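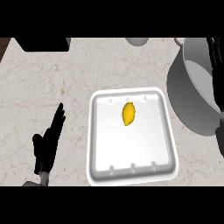

Getting stains and rings out of a marble counter

Quick version first, long version under it. Figure out if it's a stain or an etch. Stain = darker than the stone. Etch = dull spot, lighter, you feel it with a fingertip. A poultice pulls stains. It does nothing for etches, so don't waste a night on one.

What you need

Baking soda
Water (or 3% hydrogen peroxide if your marble is light. NOT on dark stone, it can bleach it)
Plastic wrap
Painters tape
Plastic scraper or an old gift card
Soft cloths, a couple
Something to mix in, an old bowl or a clean takeout tray is fine

Before you start

Wash the spot with plain dish soap and warm water. Rinse. Dry it all the way. Then test the paste someplace hidden, behind the toaster or wherever. I skipped this once on a windowsill and got a pale patch the size of a quarter. Still there.

No vinegar. No lemon. No bathroom spray. Acid eats marble and that's how most people got the dull ring to begin with.

The poultice

1. Mix baking soda with water or peroxide until it's like thick peanut butter. Runny paste slides off and dries too fast.

2. Spread it over the stain, a little past the edges. Quarter inch thick, more or less.

3. Plastic wrap on top, tape down all the sides. Poke a few small holes with a toothpick.

4. Leave it overnight. I put mine on after dinner Wednesday and didnt touch it till breakfast.

5. Peel off the wrap and let the paste dry out completly. Could be a few more hours. It should crack when you press it.

6. Lift it off with the scraper, held flat. Wipe with a damp cloth, then a dry one.

Look at it again next day when the stone is dry. Damp marble always looks darker. Coffee and tea, usually one or two rounds. Cooking oil took me 3, and that was with baking soda and water the whole way.

Rust is another story. Baking soda won't move it. Get a rust poultice made for marble or call somebody.

Etches

Light ones: marble polishing powder, damp cloth, small circles, rinse. Deep ones need honing. Sarita Dixit wrote in to say she got a wine glass ring out with powder and 15 minutes of rubbing. Her counter is polished though. On a honed finish you can end up with a shiny spot, so go easy.

Sealing after

Water drop test. Drip some on, wait 15 minutes, wipe. Dark mark left behind means it needs sealer. Let the counter dry a full day first, follow the label, and wipe off the extra before it hazes.

Comments are open if you've got a stain I didn't cover. Turmeric people, I'm still working on it.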